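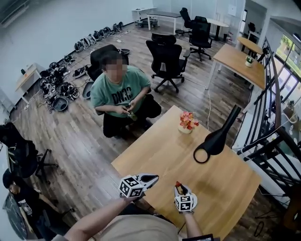

I've been comparing two sets of hand-held grippers for the better part of a month, and this post is my notes so far. The first set is the Demby, which I've used since November. The second is the Mominer, which Roswitha Leitner talked me into. Both do the same basic thing: you hold one in each hand, you pick things up, and the motion gets recorded so an arm can repeat it later. Both also need tracking from outside, so there is a white cube with black marker patterns on each hand, and the cubes have to stay in view while you work. That sounds easy until you reach for something and roll your wrist without thinking.

I kept the tasks dull on purpose. Pick up an object, move it a short way, put it down, let go. I did 30 runs of each task with each set, and threw out any run where the tracker lost a cube for more than a moment. The final count was 817 usable runs. I had hoped for nearly 2,000, but I was too optimistic about how long my forearms would hold out.

Weight is the first thing to talk about. The Demby is lighter at the front and I can work with it for a long stretch. The Mominer puts more of its weight over the knuckles. After 13 runs or so in a row I start setting things down harder than I mean to, and it shows in the recordings.
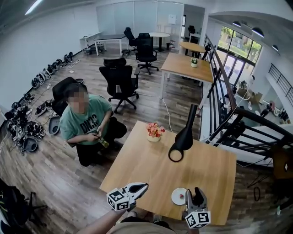

*Flowers at the back, the black lamp, and the small red piece on its plate.*

Small objects were the hardest. With the Demby the jaws come together a little off center, so I had to aim to one side and let the object slide into place. You get used to it, but I don't want an arm learning my workaround. The Mominer closes evenly. It also has a longer trigger pull, so a light squeeze is easier to control. For anything about the size of a grape I would choose it every time.

Tall objects went the other way. The Demby opens wider and I could come in from the side without tilting my hand. With the Mominer I had to twist to get around a narrow neck, and twisting is exactly what hides the cube. Most of my lost runs came from that one motion.

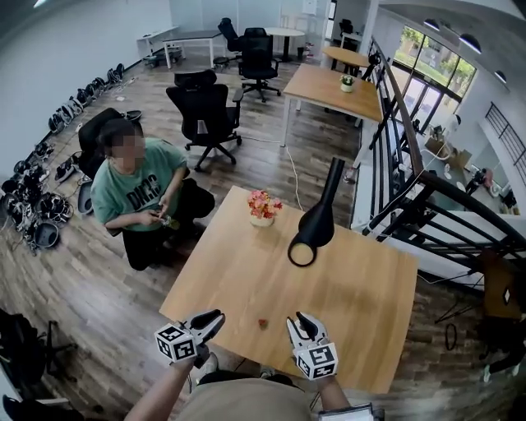

*Standing on its ring, with the red bit near the front edge.*

Roswitha Wyss wrote to ask about calibration. Demby wants it done every time you power up. It takes a few minutes and it has never failed on me. Mominer says once a week is enough. I didn't find that to be true. By the third day the left hand was reading a bit more closed than it was, so now I calibrate both sets every morning and don't think about it.

The other big difference is the camera on the gripper. Demby's lens is narrow. You get a sharp picture of the fingertips and very little else, and if the object leaves that small window the recording is hard to use. Mominer went with a very wide lens. Straight lines near the edges bend, and you have to correct for that in software, but you always know where the hand is in the room.
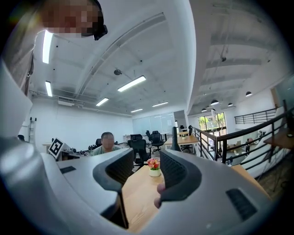
I was against the wide lens at first and I've changed my mind. When I went back through the bad runs, the wide footage let me save a good number of them, and the narrow footage mostly didn't. The files are bigger, so plan on more disk space.

For the replay side I'm still using the Wróbel controller with the same settings for both. I tried Grana for two days and went back. It dropped commands whenever I logged at full rate, and I didn't want a second problem mixed in with the first.

So for now I use the Mominer for small things and the Demby for tall ones. I'd like to try the wide lens on the Demby body. The screw holes don't line up, so that means printing a bracket, and my first one cracked.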